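Participants wanted: breakfast and sleep study, Edbridge

We are looking for 80 adults between 25 and 60 years who eat breakfast at home on most days. During six weeks you will write down your morning meal and your hours of sleep in a small notebook, which we send to you by post. You do not need to change your diet.

Please do not apply if you are pregnant or if you take medicine for diabetes.

To join, write to Pichit Srisuk at the Edbridge office before the end of January.
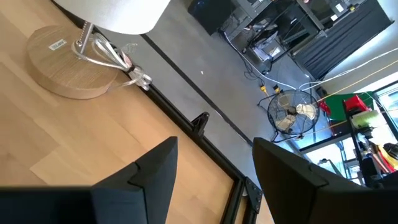 Do I have to weigh my food?
Household measures such as a cup or a spoon are enough for all meals in the notebook.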